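Journal > Film > Screenings

The Restoration of Plokberg at Fusunholm

May 30, 2022

Print this page | E-mail this page

The Fusunholm film society closed its spring programme with the restored version of Plokberg, shown at its full length of 140 minutes. Previous screenings in this country used a print from which 22 minutes had been removed by the distributor, and I had known the film only in that form.

The restored material falls mainly in the second half. The ferry journey, formerly a single shot of the quay, is now a complete sequence, and the brother's return no longer appears abrupt. The colour has been handled with restraint. I was less persuaded by the sound, in which the dialogue sits rather far forward of the music.

Thắng Khổng introduced the film and spoke about its editing. He observed that the director had worked without a finished script from April onwards, and that several scenes with the schoolteacher were arranged on the cutting table. His remarks were brief and well prepared — a courtesy that other speakers might consider.

The hall seats 70, and late arrivals were asked to stand at the back. Members who were unable to attend may wish to know that a second screening is under discussion. It would be paired with Trình, a short work of 26 minutes by the same director, which I have not yet seen.

Readers have asked whether I intend to write about Trultetti, the director's last feature. I do, once I have been able to view it in a cinema.

Recent entries
Trultetti: A Note on Availability
Subtitles and Their Placement
The Spring Programme Reviewed
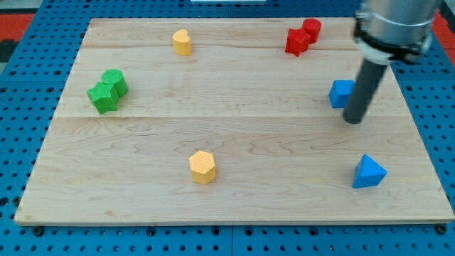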